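The Price of Being Consulted

Starov Minerals has a word it likes very much, and the word is "engagement." It appears 2 times on the first page of the company's report on the Prikdale lithium concession, and after that I quit keeping track. The report says 506 households were engaged before drilling began. I asked what that meant. A press officer wrote back that each household had been "reached through an appropriate channel."

For most of Prikdale, the channel was a leaflet. It came in May, in the planting weeks, and it was written in a language that the older people in the upper villages speak badly and read worse. It gave the date of a public meeting. The meeting was held on a workday in the district capital, a bus ride most families had to borrow for.

Starov will tell you that 467 signatures were collected all the same. I have seen copies of the sheets. They carry a column for names, a column for signatures and a heading that says "Attendance." Nowhere do they say what anyone agreed to. Somewhere between the hall and the head office, attendance turned into consent.

Then there is the auditor. Kudo, the consultancy that checked the process and found it "robust," was hired by Starov, paid by Starov and driven around Prikdale in Starov's trucks. Kudo says its findings are independent. Maybe they are. I would find that easier to believe if the review had talked to a single farmer below the evaporation ponds, where the argument over water has been loudest.

The jobs deserve a hard look too. The company promised 300 of them. Ask how many are permanent and you get a paragraph about local supply chains. Ask how many went to people from the concession area and you get the same paragraph again.

What would persuade me? A second vote, held in the villages, with the water study on the table and translated. The Stetura basin got one after its residents refused to leave the access road, and the mine plan there shrank as a result. Starov says a repeat in Prikdale would "undermine confidence in a completed process." It doesn't say whose confidence.

The next drilling permit is already in the ministry's inbox, with the attendance sheets attached as evidence of community support.
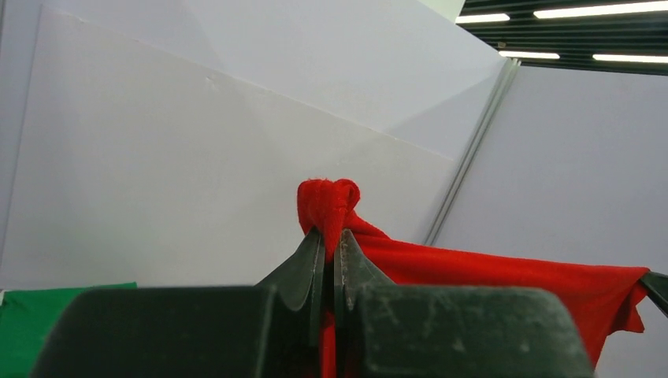
A reader who grew up in the upper villages writes that her father's name is on one of those sheets, and that he signed because a man at the door told him it was for the lunch. He has asked twice in writing to have it taken off, she says, and has had no answer to either letter.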